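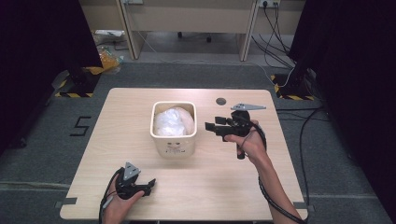
Ticket 417
Category: Furniture and consumables / Waste
Location: Redum, second floor, Table 5
Opened by: Oanh Đỗ
Assigned to: Toàn Lã
Priority: Low
Status: Resolved

Summary
Liner in the small square bin slips off the rim and collapses into the bin. Repeats after every change.

Description (Oanh Đỗ)
The bin at Table 5 is the cream one with the cartoon face on the front. Liners are the white ones from the supply cabinet. After the liner is fitted and folded over the rim, it stays up until something is dropped in. Then one side comes loose, usually at a corner, and the rest follows. Trash ends up between the liner and the bin wall. I have been emptying it by hand and wiping the inside.

Also, the liner puffs up above the rim when first put in and does not settle. Possibly the same problem.

Steps already tried by requester
- Folded the liner over twice instead of once. Slipped sooner.
- Tied a knot in one corner to take up slack. Held until the next change, but the knot tore when the liner was pulled out.
- Tape on the outside of the rim. Left residue. Removed.

Comment, Toàn Lã, 9:20 a.m.
Which liners are in the cabinet right now? There should be two sizes. The carton label has the code on the short side. Please do not use tape on the bin again. Same for the tabletop: leave the gray tape at the corners where it is.

Comment, Oanh Đỗ, 9:41 a.m.
Only one carton in the cabinet. Label says Foler 63. No second size. Tape on the table has not been touched.

Comment, Toàn Lã, 10:05 a.m.
Foler 63 is the liner for the tall bins by the door. The flat width is 63 cm. The small bins take Foler 50. With the 63, the mouth of the bag is wider than the rim, so there is nothing holding it once weight goes in. The excess also traps air underneath, which would explain the bulge.

Checking stock for the 50.

Comment, Toàn Lã, 10:32 a.m.
No Foler 50 in the storeroom. The last order from Loltberg was entered with the same item code on both lines, so we received two cartons of 63. Forwarded to Diễm Khương for correction.

Comment, Diễm Khương, 11:15 a.m.
Confirmed. Both lines on the March order read 63. Reordered one carton of 50. Loltberg will exchange the unopened carton of 63. The open one stays with us for the tall bins.

Workaround until delivery
1. Open the liner fully and push it down until it touches the bottom of the bin.
2. Press the folds flat against the walls, starting at the corners, to let the air out.
3. Turn the mouth down over the outside of the rim.
4. Gather the slack at the back, twist it twice, and tuck the twist under the turned-down edge.
5. Do not knot.

The rim on this model is thick and rounded and the sides taper, so the liner has no sharp edge to catch on. The twist has to be snug.

Comment, Oanh Đỗ, 1:50 p.m.
Workaround applied. Liner stays up with paper and wrappers. It slipped once when a full cup went in. Acceptable for now.

Separate question: can the bin stay on the tabletop? Chiến Ung asked for it to go on the floor at the end of the shift.

Comment, Toàn Lã, 2:10 p.m.
On the table during work is fine. Keep it clear of the round hole in the top. On the floor overnight, next to the table, and not over the number on the carpet. The cleaning crew uses the number to put furniture back.

Comment, Tùng Hồ, 2:26 p.m.
Adding to this ticket instead of opening another. The same bin has smudges on the outside that do not come off with a dry cloth. Is that tape residue or wear?

Comment, Toàn Lã, 2:44 p.m.
Try warm water with dish soap first. If that leaves anything, use the citrus cleaner from the Đoàn shelf on a soft cloth, rinse, and dry. No scouring pads. Keep the cleaner off the printed face, as we have not tested it on the print.

Comment, Tùng Hồ, 3:30 p.m.
Soap removed most of it. Did not use the citrus cleaner. Good enough.

Update, Diễm Khương
Foler 50 received and shelved. Cabinet shelf now labeled by bin type: SMALL SQUARE = 50, TALL = 63. Exchange carton picked up by Loltberg.

Update, Oanh Đỗ
Changed to the 50. Mouth fits tight over the rim and no twist is needed. Ran it through a full shift with two changes. No slipping.

Resolution
Wrong liner size supplied due to duplicate item code on order. Correct size stocked, shelf labeled. No fault with the bin.

Follow-up
Diễm Khương to remove the duplicate line from the saved order template before the next purchase.

Closed by: Toàn Lã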